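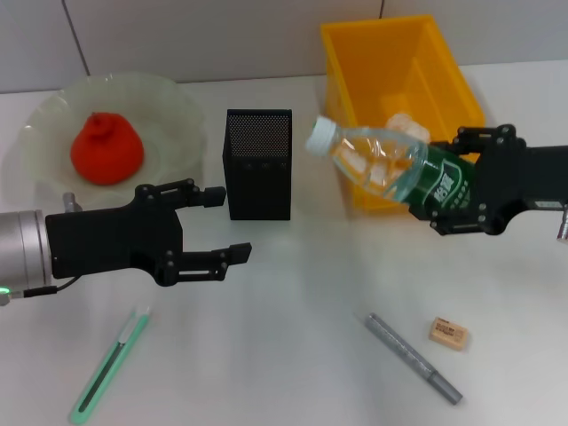
4. Connecting the Brelside meter to the supply

1. Switch off the main isolator and lock it.
2. Wait 15 seconds, then test both supply terminals for voltage.
3. Fit the live and neutral conductors and tighten the screws.

CAUTION: Do not break the utility seal. Call your supplier if it is damaged.

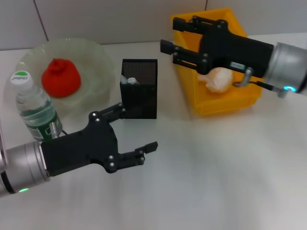

4. Close the terminal cover and restore power.

Note: The display shows error 2 if live and neutral are reversed.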